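I've been spending my evenings teaching two robot arms to tidy a table, and I have opinions now. Mostly about towels.

The idea is pretty simple: you drive the arms yourself, over and over, and save every run so the model has something to copy. We're at 1,873 saved runs. I threw out 109 of them in January after Aurelia Marinescu watched a batch with me and pointed out that I pause over every object like I'm defusing it. She's right! The model had picked it up too, little hover and all.

The set we call Calvo is four things: a bowl, a cup, a towel and the bins they get sorted into. I shuffle the starting spots between runs, and every so often I swap which arm does what, so it can't just memorize a path.

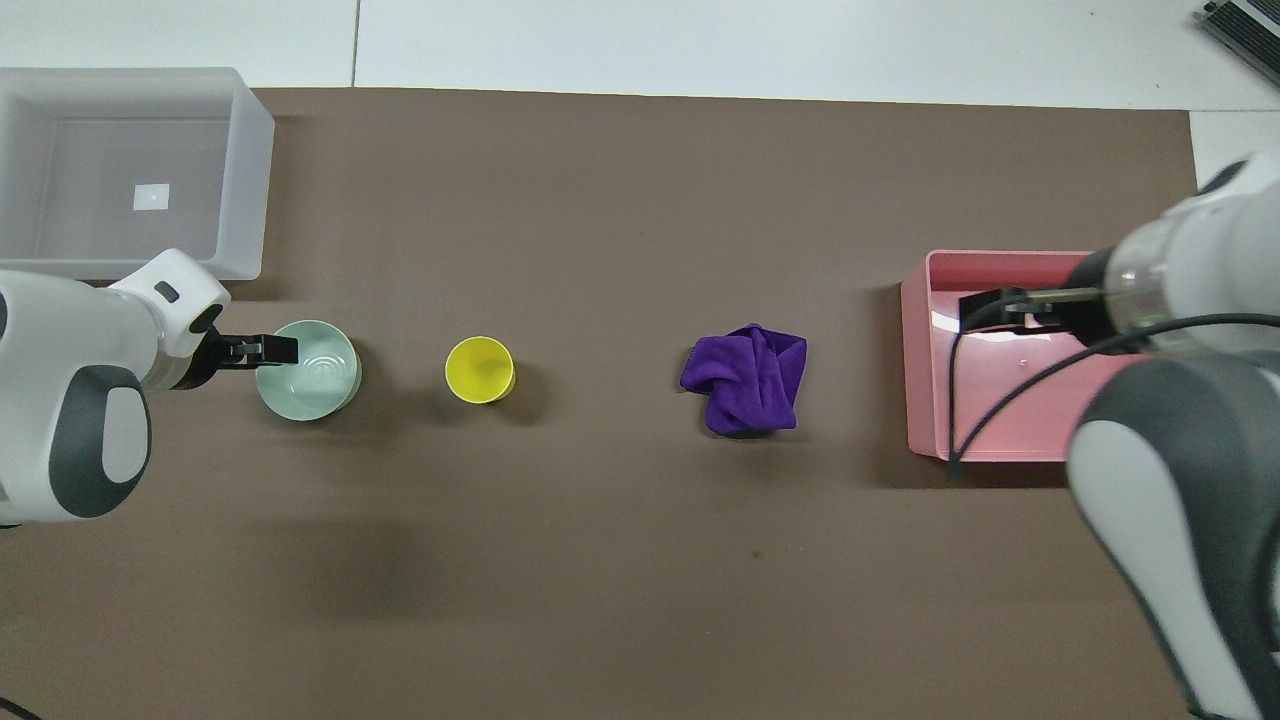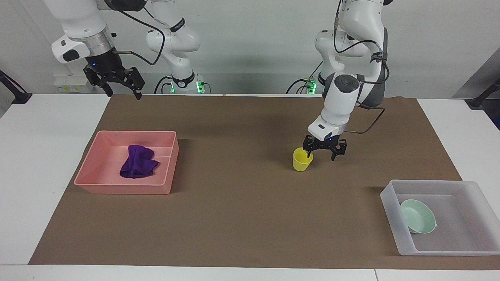 Two moments from the Calvo runs: left gripper on the yellow cup in the second one, towel in the pink bin.

The cup is my favorite, because it's so light that a sloppy approach knocks it over and you know right away you messed up. The towel is sneakier. It never lands the same way twice, so nearly every run with it looks like a brand new problem (good for the data, bad for my wrists).

Thursday I want to try 3 hours straight with a slower grip and see if the hovering goes away. If you've done this with softer stuff, socks or whatever, please tell me how you label the half-good runs. I keep changing my mind and my spreadsheet is a mess.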